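Toast, Week by Week

The new term started in the robotics club and I said I would write more of this down, so I am catching up on the last stretch of our toast project before I forget the order of things.

The club meets in the back classroom at Hurnamden after regular hours. There are five of us who come every time. Beatriz Garcia runs it. Thắng Khương and Khôi Diệp do most of the code, Arwel Bellis does anything with wires, and I do the task planning and keep the log. I was also the one who suggested toast, and I have been reminded of this often.

The task sounds short. One arm picks up a slice of bread from a plate, the bread goes into the toaster, the lever goes down, and later the toast comes back out and goes on the plate. We have two arms, so we get to decide which arm does what. That decision took us two full meetings.

Our first plan had the left arm do everything with the bread and the right arm hold the toaster still. It was simple to explain but the left arm had to reach all the way across the table, and the wrist ended up at an angle where it had no room to turn the slice upright. Thắng tried to fix it in code for a while. Then Beatriz asked why we didn't just pass the bread from one arm to the other. So now the left arm picks up and the right arm inserts, with a handover in the middle.

The handover is where most of our time goes. Bread bends. If the left gripper holds it near the corner, the far side droops and the right gripper closes on air or on the crust. If it squeezes too hard, it leaves a dent and the slice won't stand straight in the slot. We settled on a force setting of 38 on our scale, which runs to 1000, and we write it on the board because the controller forgets it whenever we restart. Fresh soft bread needs less. We stopped buying that kind. Whole grain from the discount shelf works better and has a stiffer crust to hold on to.

Khôi keeps a folder of every attempt we record. He named the folder Tôn and has not said why. We passed 400 attempts in July, counting the ones where somebody bumped the table and we had to stop. My job is to go through them and write one line each on what went wrong. The most common lines are "missed slot," "slice rotated in grip" and "released early."

A few things we changed along the way, in case another club is trying something like this:

We covered the table with brown paper. The bare tabletop was shiny, and Khôi's software had trouble telling the edge of the plate from a reflection. Crumbs are also easier to clean up now.

We start the bread hanging a little over the rim of the plate. When it sat flat in the middle, the gripper fingers had nothing to get under.

We marked the toaster position in pencil. It still moves when a slice catches on the slot, so Arwel checks it against the marks before every run.

We don't plug the toaster in for practice. Only Beatriz is allowed to do a run with heat, and we have done very few of those.

Setup takes us twenty minutes if all the cables are where we left them. The arms go through their startup, we home them, and then we move each one by hand to its start pose and save it. After that it's bread on the plate and everybody steps back.
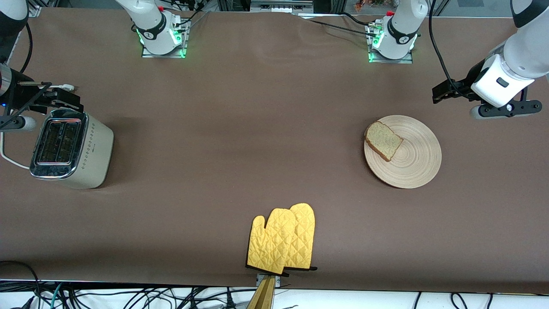 Harriet Abernathy

The right arm starts over the back of the toaster and the left arm starts up past the plate. We picked those poses so neither one has to cross the other on the way to its first move. The earlier start pose had both grippers near the middle and they touched once, lightly, and Arwel spent the rest of that meeting checking the fingers.

The yellow oven mitts are the next task. Beatriz wants the arms to pick one up and set it down by the plate, which I think will be harder than bread, because a mitt has no good side to grab and it folds. Thắng thinks it will be easier. We have not tried it properly yet.

For the next meeting I need to finish the log for the last batch, bring another loaf, and ask about the key to the supply cabinet. Arwel wants to redo the cables along the front of the table. If there is time left after that, we will go back to the handover and try it with the slice held lower.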